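The Arm on Bench Four
At Gallow's water and soil lab, the newest member of staff works nights, never talks back and has changed nearly everyone's job

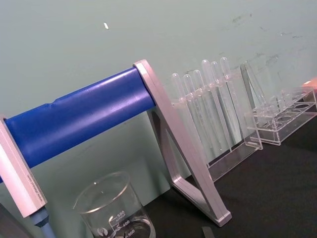
Tineke Hermans used to start her shifts with a sore thumb. She has been a technician at Gallow for most of her working life, and for a good stretch of it her mornings were given over to drawing up samples, letting them go, and drawing up the next. On a busy day the lab takes in 244 samples of creek water, bore water, dam water and mud, and until last year every one of them was measured out by a person. Much of the kit on the bench would be familiar to anyone who did high school chemistry: a glass beaker with its white markings, APPROX printed under the 500, and a clear rack of plastic transfer pipettes with their bulbs in the air. The difference is in who does the reaching. These days a lot of it is done by an arm the staff call Bosman, and Tineke's thumb is fine.

I spent two days at Gallow expecting to write about a machine, and came away with a notebook full of people. The machine is terrific, mind you. I could have watched it all afternoon (and on the second day I pretty much did). It comes in over the glassware, slows right down, seems to think about it, and then closes its fingers as gently as you'd pick up an egg. When it has finished it backs away the same way it came, like a polite waiter.

The software that runs it is called Julerow, and it was set up by Signe Amundsen, an engineer who moved over from the packaging industry. Packaging robots are fast and rough, she tells me, and her first attempt at a lab routine was both.

"I had it moving like it was stacking cartons of juice," she says. "Tineke watched it for a minute and said, you're going to wear that. And I did."

What followed was months of the two of them standing side by side at bench four. Signe would write a movement, Tineke would frown at it, and Signe would write it again. A lot of what Tineke knew had never been put into words. She tilts a beaker slightly when the level gets low. She lets muddy samples sit before she goes near them, and she can tell by looking when they have sat long enough. She squeezes the bulb before the tip goes under the surface and never after, so as not to blow bubbles through the sample. All of that had to be explained to a machine that knew none of it, and Tineke found she rather liked explaining.

"I'd trained juniors before, but juniors nod," she says. "They nod and then they go and do it their own way. Bosman does exactly what you said, so you find out pretty quickly if what you said was rubbish."

The lab's written procedures have been redone from top to bottom as a result. The old binder ran to 147 pages, and plenty of it described things people had quietly stopped doing. The new one is shorter and a good deal more honest, and new starters are given it on their first morning. I read the section on pouring and learned that I have been doing it wrong at home for years.

So what does everybody do now? This was the question I most wanted to ask, and the answers were more mixed than I'd expected. There are two fewer people on the early shift. Both moved across to field work, which Gallow had been short of for ages, and one of them was over the moon about it. The other took some persuading. He liked the bench, he liked the radio, and he didn't much fancy standing in a creek in gumboots in July. He has since come around to the creek, though he says he misses the radio.

For those who stayed, the day has a different shape. The routine measuring is largely done overnight, so the morning crew walk in to a screen of results and a short list of oddities. Something came back cloudy, or a reading is way off from the same site last month, or a lid wouldn't budge and Bosman gave up on it. The oddities are the part of the job that needs a trained eye, and the part everyone used to squeeze in at the end of the day when they were worn out. Now they get to them first, with a cuppa in hand and the whole morning ahead.

There's more talking, too. When you are counting drops you can't hold a conversation, and several of the technicians told me they had worked beside each other for years without chatting much before lunch. Tineke has discovered that the man at the next bench breeds finches. She now knows a great deal about finches.

It hasn't all gone smoothly. In March a batch of sample bottles arrived from a new supplier, Prirnero, with necks a touch narrower than the old ones, and the arm spent most of a night politely failing to pick them up. The morning crew had to do the lot by hand, flat out, to meet their deadline. People were cranky about it, and a few of them still bring it up. Signe fixed the grip settings that afternoon, but she also took the complaint seriously. Everyone on the floor now does a regular session at the bench by hand, to keep the skill alive for the next time something like that happens.

I think that was a smart call, and a popular one. Some of the younger staff had been worried they'd never learn the feel of the work at all. One of them told me she looks forward to her bench sessions because the pace is calm and there's no queue building up behind her.

There is an argument still going about the colour of the warning light, and a longer one about who gets to decide what the arm learns next. At first the list came from the office. The technicians pushed back, and now they put up their own jobs and vote on them. Washing glassware won the last round by a mile. Signe says it is far and away the hardest thing they have asked for, with wet glass being slippery and no two racks ever loaded the same way, and she has been grinning about it ever since.

When I left on the second evening, Tineke was getting bench four ready for the night. She checked the settings on the screen, went back and checked them again, and nudged one rack over by the width of a finger. Then she got her coat, said good night to the finch man, and went to catch the 5:40 bus.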